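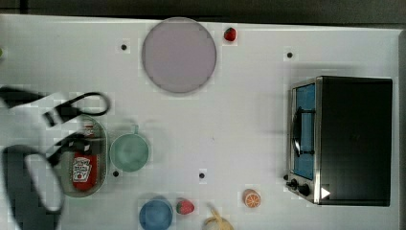
Do you need to run the kitchen tap before filling a glass if the water has been sitting overnight?

In an older house, it's a good habit. Water that stands in pipes and fittings for hours can pick up metals from them, and running the cold tap for a bit clears most of what was sitting closest to the spout.

I started reading up on this in October, after we had the kitchen faucet replaced. The old one was a Witkowska that came with the house. The new one is a Sustico, the plain model with the lever on the right. Rosalinda Lacson did the work, and while she was under the sink she asked whether I had ever had the water tested. I hadn't. We've lived here five years.

She told me the city water is usually fine when it leaves the plant and that the last stretch of pipe is what varies from house to house. Ours has copper with soldered joints, and part of it looks original. She couldn't tell what kind of solder it was by looking.

So I ordered a test kit from a lab called Nusar. It came with two bottles. The first one gets filled in the morning before anyone has used any water, including the toilet. The second gets filled after the tap has run for a few minutes. You write the times on the labels and mail both back in the same box.

The hard part was the first bottle. The water has to sit for at least six hours, and somebody in this house always gets up at night. I put tape over the bathroom faucet and it took me two tries.

Results came back by email. Both samples had lead, and both were under the level where the lab tells you to call the city. The first one was higher than the second. I sent the numbers to my friend Itziar Aguirre, who used to work in a water lab, and she said that pattern usually points to the plumbing inside the house. She also said one test is only one test, and to do it again once the new faucet has had some use.

For now, these are the changes we've made:

- Cold water only for drinking and cooking. Hot water pulls more metal out of pipes.
- Run the cold tap in the morning until it feels noticeably colder. At our sink that takes around 4 minutes, which seems long, but the line comes in on the far side of the house. I catch it in a bucket for the plants.
- Unscrew the aerator and rinse out the grit. Ours had plenty.
- No boiling to "clean" the water. Boiling does nothing for lead.

I looked at filters too. The Imismont pitcher was on sale, but the box only talked about taste and chlorine, so I put it back. If I buy one, it will be certified for lead, and I'll have to remember to change the cartridge.

The second kit is in the hall closet. I still need to call the city and ask what the service line is made of.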